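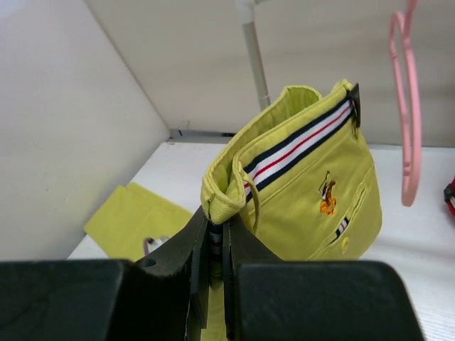
Lime green pants, held by the waistband. View from the wrist camera.

So I have spent most of January teaching a robot to deal with pants, and I have opinions now!

Some background for anyone who only comes here for the bread posts. I picked up part-time work at a little outfit called Plasia, and my whole job is to sit in a chair, hold a pair of handles, and move the robot's hands by moving mine. Whatever I do gets saved, and later the software folks (Kobina Bawa and his crew across the hall) use it to train the thing to do the job without me. A recording counts as one "episode." I did 87 in my first week and thought I was hot stuff until I saw that the guy before me had left behind 637.

My first job was washcloths. Washcloths are easy, they're square and they don't have opinions. Then they moved me up to pants, and oh boy.

The thing about pants is that the waistband is the only part that behaves. Grab a leg and the rest slides all over the place and you end up with a lump. Grab the waistband and you can see what you've got, front, back, pockets, all of it. The green pair is my favorite for this, mostly because you can't lose it. The color is so loud that even on the little wrist camera picture I always know where the fabric stops and the table starts. It also has a striped ribbon sewn along the inside of the waist, navy and white and red, so if I can see stripes I know I'm looking at the inside. And there's the little horse and rider stitched by the back pocket, which tells me which side I've got. I steer by that horse all day long.

Khakis, on the other hand, I hate. Tan on white under bright lights, my eyes give up after lunch.

What surprised me most is how much I use my sense of touch when I fold at home. With the handles I get nothing. I can't feel if I have one layer of cloth or two, I have to look for it. The first few days I kept squeezing way too early, with just a tiny bit of fabric between the fingers, and then I'd lift and drop it. Kobina told me to slow down before the squeeze and wait a beat after it, and to lift straight up before going anywhere sideways. He also said not to hide my mistakes. If I drop the pants I'm supposed to go back and pick them up in the same recording, so the robot gets to see what fixing it looks like. I like that a lot, and I wish my piano teacher had felt that way.

The other rule is to mix it up. I start with the pants face up, face down, crumpled, turned a little, shoved off toward the left. My natural habit is to lay everything out nice and neat (my mother's fault), and I got a polite note about my first 228 pickups because they all looked the same. Oops. So now I toss things down like a teenager and call it work.

My wrists are tired but less than you'd think. It's more my shoulders. I put a rolled towel behind my back around ten in the morning and that helps until the afternoon.

They let me watch a test run with nobody on the handles, just the robot trying it after training on our stuff. It paused right before it squeezed, exactly the way I do, and I got kind of emotional about it! It missed the belt loop it was going for and got the waistband instead, and the whole room clapped anyway.

Next up is button-down shirts, so if anyone has a trick for sleeves, please leave it in the comments. Sourdough post is coming too, I haven't forgotten, the starter is just being slow in this cold.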